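Seit September stehen bei uns im Nebenraum der Küche zwei Bildschirme, und wer dort sitzt, trägt keine Schürze. Das hat am Anfang für mehr Gesprächsstoff gesorgt als jede Dienstplanänderung.

Zur Erinnerung für alle, die hier nicht regelmäßig lesen: Ich arbeite bei Gutomus in der Frühstücksküche, Schichtbeginn 5 Uhr. Wir beliefern Büros und das Haus Bramgate gegenüber. Fast 40 Leute, wenn man die Fahrer mitzählt. Brot, Obst, Aufstriche, Geschirr raus, Geschirr rein. Der Roboter, der einmal beim Vorbereiten helfen soll, heißt intern Rukano und hat in unserer Küche noch keinen Handgriff gemacht. Bisher gibt es ihn nur in der Simulation. Dort steht er vor einer Arbeitsplatte mit den Sachen, die man in einer Küche eben findet, und wir schauen uns an, wie er sich davor bewegt.

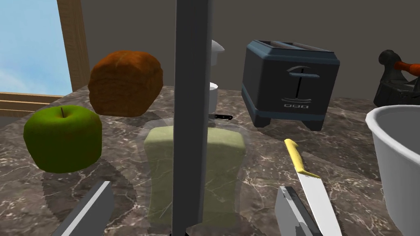

Jamila Fakir leitet das Projekt und hat von Anfang an darauf bestanden, dass Leute aus der Küche mitmachen. Pro Schicht wird jemand für eine Stunde freigestellt. Man sieht sich Durchläufe an und schreibt auf, was einem auffällt. Das kann alles Mögliche sein: ein Griff von der falschen Seite, ein Weg zu dicht an einer Klinge vorbei, eine Stellung, bei der der Arm der Kamera die Sicht nimmt. Die Notizen gehen an Pranab Dissanayake, der die Abläufe anpasst und meistens am nächsten Vormittag mit Rückfragen kommt.

Ich habe mich nicht darum gerissen. Eine Stunde am Bildschirm ist eine Stunde, in der die anderen meine Arbeit mitmachen, und um halb sieben merkt man das. Darüber gab es im ersten Monat auch Streit. Jasper De Smet hat vorgerechnet, dass die Freistellung nirgends im Plan stand und einfach aus der Pause und dem guten Willen der Kollegen kam. Er hatte recht. Inzwischen ist die Stunde eingetragen, und es kommt eine Aushilfe.

Fachlich war es anders, als ich dachte. Mir war nicht klar, wie viel ich in der Küche mache, ohne es benennen zu können. Warum lege ich ein Messer so hin und nicht anders? Weil links von mir jemand steht, der gleich vorbeigreift. Das stand nie in einer Arbeitsanweisung. Jetzt steht es in einer Tabelle, Spalte »Ablage«, mit meinem Kürzel dahinter. Ob mir das gefällt, weiß ich noch nicht. Einerseits wird zum ersten Mal festgehalten, dass diese Arbeit Können verlangt. Andererseits schreibe ich es für eine Maschine auf, und für die neuen Kollegen hatte sich vorher niemand die Mühe gemacht.

Dazu kommt viel Leerlauf. In manchen Momenten hat der Greifer nichts zwischen den Fingern, und dahinter sieht man nur Wand und Fenster. Die notiert man trotzdem, mit Zeitmarke und dem Vermerk »ohne Objekt«. Nach einer Stunde davon schneide ich gern wieder Brot.

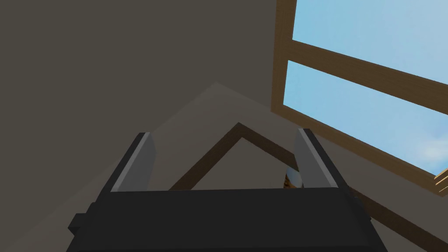

Notizen aus der Frühschicht, Nr. 56

Die Frage, die alle stellen, ist natürlich die nach den Stellen. Im Aushang stand, dass niemand wegen Rukano gehen muss. Vasiliki Tsoukalas vom Betriebsrat wollte das schriftlich und mit Frist, und sie hat eine Vereinbarung über zwei Jahre bekommen. Was darin nicht geregelt ist: was mit den Aushilfen passiert, die nie einen festen Vertrag hatten. Wenn morgens weniger Hände gebraucht werden, ruft man sie eben nicht mehr an. Dafür braucht es keine Kündigung. Ich finde, das gehört auf den Tisch, bevor das Gerät geliefert wird.

Sumaiya Bhattacharjee aus der Spätschicht sieht die Sache gelassener. Sie hat sich für die Schulung bei Abubakari angemeldet, dem Anbieter, der später die Wartung übernehmen soll, und will danach halb in der Küche und halb an der Anlage arbeiten. Mehr Geld gibt es dafür bisher nicht, darüber wird noch verhandelt. Ich habe mich nicht angemeldet – mein Rücken spräche zwar dafür, aber ich möchte erst wissen, wie die Eingruppierung aussieht.
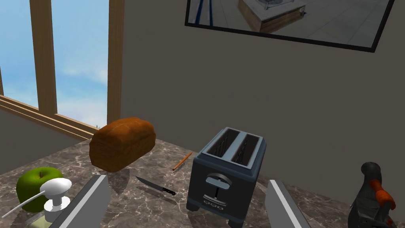
*Toaster, Brot und Messer auf der Arbeitsplatte, vorn die Greiferfinger (Simulation)*

Bei den Messern bin ich in meinen Notizen am strengsten. Bei uns liegt keines mitten auf der Platte, wenn jemand anderes dort arbeitet. Pranab möchte solche Anordnungen trotzdem in der Simulation behalten, damit auch die unordentlichen Fälle vorkommen. Das leuchtet mir ein. Ich habe ihn aber gebeten, dass daraus kein Standard für die echte Küche wird, und er hat es in die Liste für die nächste Besprechung aufgenommen. Die ist um 14 Uhr, also nach meinem Schichtende. Ich habe Jamila geschrieben, ob man sie vorziehen kann, und warte auf Antwort.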